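Setting up a pretend tea table (quick version)

Posted from the kitchen at Zutley playgroup, kettle on, so excuse typos.

What you need
A low table. Toy jugs, a plate, a bit of play food. Water if you're game. Old towel.

1. Clear the table
Everything off. Wipe it over with a damp cloth, then dry it. Timber marks if you leave puddles, ask me how I know.

2. Jugs in the middle
Put out 2, different colours. Saves a lot of arguing — "you have pink, I'll have blue" and they're off. Leave a gap between them so little hands can grab one without knocking the other. Play food and plate go nearer the edge, where the kids sit.

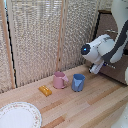 3. Add the water
Skip this with under-twos if you like. Otherwise 300 mL in one jug, other one empty. Pouring back and forth keeps mine busy for ages. Few drops of food colouring if you want, but it stains light tops so aprons on.

4. Let them serve
Sit down and order something. Don't fix teh pouring. Spills are fine, towel's right there.

5. Pack up
Give it 40 minutes tops. Rinse jugs, upside down on the rack overnight. We keep ours in a Daster tub with the lid off — they go musty otherwise.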